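Workshop tips: storing and handling festival screening gear

Notes for anyone who keeps projection and print materials at home or in a small workshop between film events. Compiled by Mahmoud Mansour, technical coordinator for the Plistach short film program.

Drives and cases
Store hard drives on edge in a closed case with foam on all sides. Label the case and the drive separately. A label on the case alone is useless once two drives have been swapped. Keep the power supply in the same case, with the voltage written on tape around the plug.

Copy every title to a second drive before the first one leaves the building. Play the first 2 minutes and the last 2 minutes of each copy, with sound. A matching file size does not confirm that the subtitles load.

Screens
Roll a portable screen with the viewing surface inward and stand it upright. Dust with a dry microfiber cloth, working from the top edge down. For marks, use a cloth dampened with plain water and blot. Do not use glass cleaner on a coated surface.
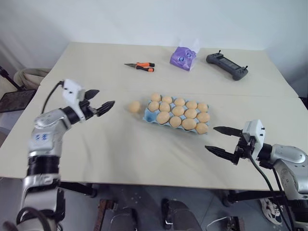 Eggs in a blue pulp tray, with one loose on the tabletop.

Posters
Lobby posters from the Ghoneim series are stored flat, nine to a folder, with acid-free tissue between sheets. If a poster arrives rolled, lay it face down on a clean table under blotting paper and a sheet of board, then weight the corners. Leave it overnight – longer for heavy stock. Never iron a poster.

For hanging, use paper hinges on the back of the sheet. Tape on the front lifts ink.

Cables
Coil over-under and secure with hook-and-loop ties. Tag both ends with the length. Retire any cable that cuts out when flexed near the connector, and cut the ends off so it does not return to the bin.

Lamps
Log lamp hours after each show. The lamp in the Pulter unit is changed at 2000 hours, whether or not it looks dim. The small Bralard projector gets a filter cleaning every 400 hours – vacuum on low, brush attachment, power disconnected. Let a projector cool fully before it goes back in its case.

Next inventory is in September. Return borrowed adapters before then.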